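Eggs, trays and a long white table

I have been living with brown eggs in my head for the whole of June, so I will write about them and then maybe I can think of something else. My sister says that a person who can write three pages about egg trays needs a holiday. She is probably right, but the holiday is only in August.

It started with a simple thing. Until this spring I bought my eggs at the supermarket, in a box with a lid, and I put the box in the fridge as it was. Then I began to take eggs from Canan Gündoğdu, who keeps hens outside Sarıgül and brings what she has to our street early in the morning, before seven. She does not give boxes. She gives eggs, and the tray is your problem. The first time I went down with a salad bowl and climbed the stairs with it like somebody carrying a sleeping baby. One egg still had a crack when I arrived, a very thin one that you can feel with the nail before you can see it.

After this I looked at trays differently. I used to think that they were all the same and only the colour changed. They are not the same at all, and when you move eggs from one to another by hand, one by one, you notice it quickly.

On the big white table I could compare a few of them properly. At home I have only the small kitchen table, and half of it belongs to the bread machine. A wide table with nothing soft on it makes you careful. An egg that you put down on a smooth surface does not stay where you left it, it thinks for a moment and then it turns in a little curve. This is why I like to have the receiving tray placed first, near to the full one, and only then to touch the eggs.
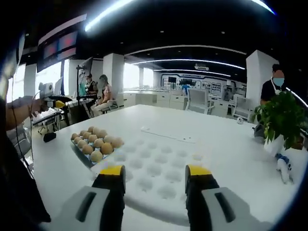 The foam tray

I was against foam for a long time. It looks cheap, it squeaks, and my mother would not have it in the house. But for the moving of eggs it is kind. The hollows are shallow, so the fingers can come down at the sides of the egg and open again without pushing the neighbour. In a deep cup you must almost drop the egg for the last bit, and I don't enjoy this last bit.

The weak side is the same as the good side. A shallow hollow does not hold an egg when the tray is tilted. I would use foam on the table and never on the stairs. Also you cannot wash it well, and an egg that breaks in foam leaves its smell until you throw the tray away. I had one tray from Gelta, the household shop behind the bus station, that lived exactly 4 days in my kitchen.

Another small thing is that white foam on a white table is hard for my eyes. I have glasses, but I still look for the edge of the hollow with my finger. With brown eggs it is better, once there are a few eggs in the tray you have your rows and your eye follows them.

How I move them

I do it slowly and always in the same order, from the far side to the near side when I fill, and from the near side to the far side when I empty. In this way my hand never passes over eggs that are closer to me than the one I am holding. I learnt this from Wanting Han, who shared a flat with me many years ago and who had worked in a bakery. She was breaking eggs there from five in the morning, and she could take two in one hand, but she told me to take one only, and to hold it around the middle, where it is widest.

Pointed end down, this everybody knows. The air is in the round end and it should stay on top. What I did not know is that some eggs have almost no pointed end. Canan's older hens lay eggs that are nearly like balls, and I stand there turning them under the kitchen lamp like a jeweller. When I am really not able to decide, I put them at the front and eat them first.

The full tray is the moment when I feel satisfied. I know that it is a childish feeling. The rows go away from you over the table and the shells take the light from the ceiling, all of them tan, like coffee with milk.
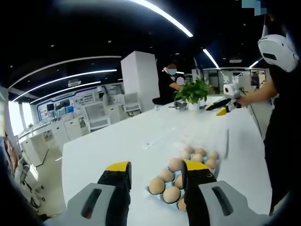

I weighed a batch of sixteen at home last month, without the tray, and it came to 954 grams, so a little less than sixty grams for one egg. For cakes this matters more than people believe. My walnut cake is from a recipe that says "four eggs" and nothing else, and it was different every time until I began to choose four of the same size. Now I put the biggest ones in the corners of the tray and keep the small ones for breakfast. If somebody in my house takes an egg from a corner, I hear about it later from the cake.

A see-through tray has one advantage I had not expected. When it is in the fridge you can look from below, through the glass shelf, and find a leaking egg without lifting anything. The disadvantage is that the thin ones bend. You should never pick such a tray up by the short ends. I put both hands under it, flat, as if it was a pastry.

The plastic carton

My favourite is still the plastic carton with the round cups, the one with colour. I have bought mine in Tosance, in the market, for 35 lira, and the man was ready to go lower but I was too ashamed to ask. The cups are deeper and they have the right shape for an egg of normal size. It can be washed with warm water and a bit of soap, and it dries standing against the wall behind the sink.

With a blue carton you also see at once which places are free. This sounds like nothing, but I shop in the evening, when I am tired, and it is good to open the fridge and have the answer without counting. I have tried the green ones, too. They are fine, only in the light of my old fridge they look grey.

It is a bit slower to fill. The cup holds the egg on all sides, so your fingers must leave upwards and not sideways, and a large egg may stand too high. I start with the first cups near me when the carton is still almost empty, which is against my own rule from above, I know! But with a deep cup the neighbours are safe, and the rule is then not so strict.

The eggs that are still waiting I keep together in a little group on the table. Alone, an egg goes where it wants. Together they lean on each other and stay calm, at least if there is not somebody pushing the table with the hip. I take always the nearest one from the group, then the group closes again by itself or I help it with one finger.
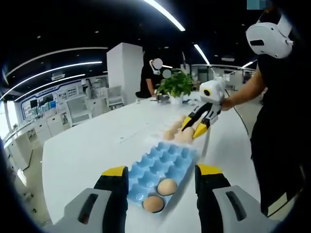 Some questions I received

After my last post about the pantry I got several letters (e-mails, but I like to call them letters), and a few of them were about eggs. I answer them together.

Saturnino Pastor asks if he should wash the eggs from the farm before he puts them in the tray. I don't. I brush off the dry dirt with a soft brush and I wash the egg only directly before I break it. If one is very dirty I use it the same day in something that is cooked well.

Doğukan Türkmen writes that he keeps his eggs in the fridge door, in the holder that came with the fridge, and wants to know if this is wrong. The door is opened and closed all day and the eggs are shaken and warmed a little each time. I prefer the middle shelf, at the back. In the door holder I keep lemons and the small jars of mustard, they fit surprisingly well in the egg places.

Somebody who did not sign wants to know for how long I keep them. I write the date of arrival with a soft pencil on one egg in the row and I don't keep any row longer than 3 weeks. With two people and a walnut cake they never become so old anyway.

And Kaan Yalçınkaya asks, very politely, what I do with all the old cardboard trays. I give them back to Canan when she wants them. The rest I tear up for the compost, wet, so that they don't fly around the balcony. One piece I have kept for the tomato seeds, with a spoon of earth in each hollow, and they came up nicely, except the row next to the window, which the cat has visited.

If you have a good tray that is made for very big eggs, please write to me where you found it. I have looked in Gelta and also at the Getetti market, on both floors, and there was only the normal size. Until I find one, the double-yolk eggs live in a soup bowl with a folded towel under them.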